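Subject: Re: [slowtextiles] Sleeping mats in hot weather, and what they do to your sheets
From: Naheed Tanoli
Date: 14 April 2018

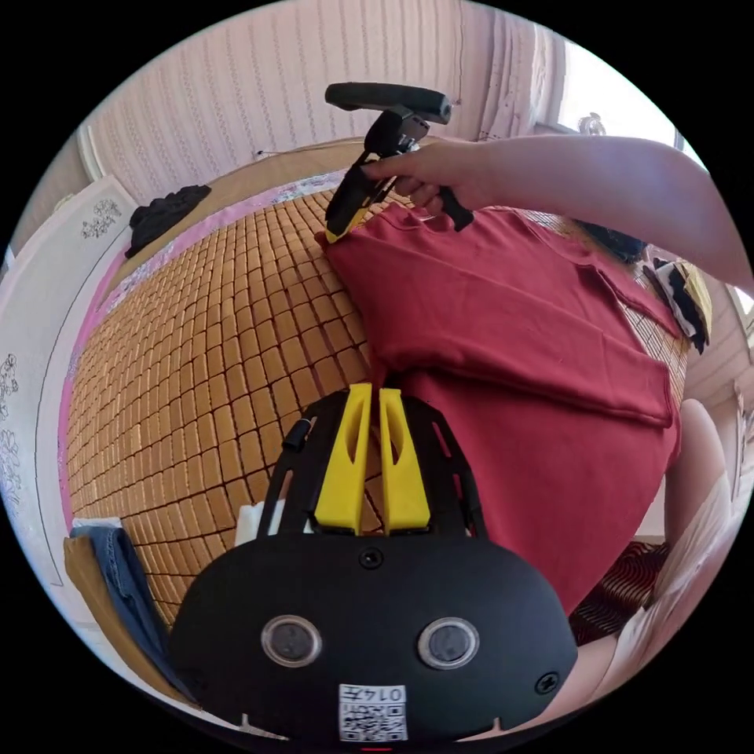
I have been meaning to answer the mat question from last week, so I will try to get to all of it in one message. The quoted part is below, and my replies are under each piece of it. Some background first for people who joined recently. I have slept on tile mats for most of my adult life, in two different countries and in apartments with and without air conditioning. I have owned the good ones and the cheap ones. Mine is the kind made up of small tan square tiles, laid over the bed, and that is the type I mean below unless I say something else. Straw and rush mats are a different matter and other people on this list know them better than I do.

> I bought a tile mat in August from the Trirna catalog and used it for the
> last few weeks of the hot weather. It was much cooler than cotton, but I
> woke up with marks on my arms and it pinched my skin twice when I turned
> over. Is that normal or did I get a bad one?

The marks are normal. You are lying on hard squares and they leave squares on you. They fade before breakfast. The pinching is usually the mattress. If the mattress is soft, it sinks under your hip and the tiles close up again when you move. On a firm mattress you hardly notice it. I had the same trouble in my second apartment and fixed it by putting a folded cotton blanket under the mat, the heavy flat kind with no loft. A quilt makes it worse.

I can't say much about Trirna as I have never ordered from them. The edges of the tiles should feel rounded if you drag the back of your hand across them. If they catch on your skin, send it back.

> The listing says 765 tiles per panel. Does the number matter?

Not by itself. It tells you how small the tiles are if you also know the size of the panel, and sellers often leave that out. Smaller tiles bend better around the side of the bed. Larger ones lie flatter and are easier to wipe. What I would ask about is the cord. Elastic cord feels nicer at first and goes slack. Plain nylon is stiffer and lasts. On my old Zivum mat the elastic went along one whole side in the second summer, and I restrung it at the kitchen table over several evenings. I don't recommend this to anyone who values their evenings.

> How do you keep it clean? The tag says wipe only, but there is a gray line
> between the tiles now.

A gray line is skin and dust. I use a soft toothbrush and lukewarm water with a very small amount of dish soap, then go over it with a cloth that has been wrung out hard. Brush in the direction of the cord. Then stand the mat on its edge near an open window, turning it once. Do not put it in full sun. I cracked several tiles that way and the rest went pale on one face.

Vinegar was mentioned on this list a while back. It did take the smell out of mine, but the cord felt dry afterward and I stopped using it.

> My other question is about dye. I left a wet towel on it and there is a
> pinkish patch. Will this come out?

Probably not all of it. I tried lemon juice, baking soda and the Pranamex stain bar on a patch of my own from an indigo scarf. The bar did the most, and you can still find the patch if you know where to look. Very light sanding is supposed to work, but then that area is rougher and takes up the next stain faster.

The better habit is to keep damp colored things off it. Dry clothes have never given me a problem, and I fold laundry on the mat all the time.

> Last one. Do you sleep right on it or with a sheet?

Right on it when it is very hot. With a thin sheet the rest of the time. A sheet slides around, so use a flat one larger than the bed and tuck it under the mattress on both long sides. Fitted sheets bunch at the corners and the mat ends up crooked by morning. If you go without a sheet, expect your nightclothes to wear faster at the shoulders and hips. The gaps between tiles rub at knit fabric, and old T-shirts are where you see it first. Woven cotton holds up longer. I keep two pairs of plain poplin pajamas for the mat months and they are going into their third year.

On storage, which you did not ask about but will need to know. Roll it with the tiles facing out, never in. Facing in crushes the edges against each other and puts strain on the cord. Tie it loosely in two places with cloth tape. I store mine standing up in the back of a closet with an old pillowcase over each end. Leave the plastic bag it came in out of it altogether, as mine grew spots in one.

On price, I would not go very low. The cheapest I have bought was 50 dollars and it lasted one season. The one I have now came from Bhattacharjee, the bedding shop my sister uses, and it has gone 5 summers with one repair. They will sell you spare cord if you ask at the counter. It is not on their website. They also sell a double width that comes as a single piece, which I looked at and decided against. It was too heavy for me to lift and turn alone, and two narrow ones side by side do the same job if you don't mind the seam.

One thing I would like to hear about from others. Has anyone used a tile mat on a slatted bed with a thin futon? My nephew wants to try it, and I don't know if the slats would show through or if the futon would slide. He weighs very little, if that matters. I also have leftover nylon cord, enough for a small repair or two, and will mail it to anyone on the list who wants it. Write to me off list with an address.

Naheed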